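Subject: Re: [canalboats] Stern gland drip and engine hours on passage
Date: 14 October 2025

> We are leaving Gravberg for the winter mooring and the stern
> gland has started dripping with the engine off. A turn on the
> greaser used to stop it overnight. Now it takes several turns
> and the bilge still has water in it by breakfast. Is this a
> repack or can it wait until we are out of the water in
> February? The bilge pump is coping.

It can wait if the gland still has adjustment left and does not run hot. Check both before you leave.

Adjustment first. Look at the gap between the pusher flange and the gland body. If there is clear thread on both studs, tighten each nut by one flat, evenly, and run in gear against the lines for ten minutes. Put a hand on the gland body with the shaft stopped. Warm is fine. If you can't keep your hand there, back the nuts off by a flat and try again. A cocked flange will wear the shaft on one side, so measure the gap at both studs instead of judging it by eye.

If the flange is already hard up against the body, there is nothing left to adjust and it needs repacking. On Utari we did this afloat at 2,617 engine hours. The old packing came out in pieces and the inner ring took longer than the rest of the job. Cut the new rings on a bar of shaft diameter, stagger the joints, and seat each one before adding the next. Wrap the outside of the stern tube first or you will take on a lot of water while the last ring is out.

Grease matters too. Several turns with no effect often means the line has an air pocket or the cup is nearly empty. Disconnect it at the gland end and wind until clean grease comes through. Ours took two full cups. We use the Stornex water-resistant grease and have no complaints, but any proper stern gland grease will do. Do not mix types without clearing the line.

On the bilge pump: coping is hard to judge with an automatic switch. Fit a counter, or turn the pump to manual for a night and measure the depth in the morning. Ours made up to 40 mm before the repack and hardly wets the tray now.

Ivanov at the lower yard stocks packing by the foot and will check the size if you bring an old ring.

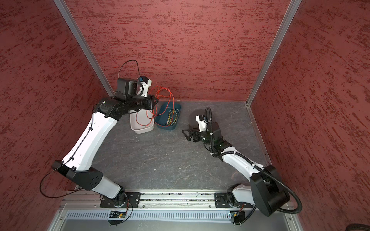
Take a spare length as well. The inner ring is easy to cut short, and the yard closes early once the season ends.

Utari, below the locks

List archive | Contact the list owner | Messages copyright their authors | Back to top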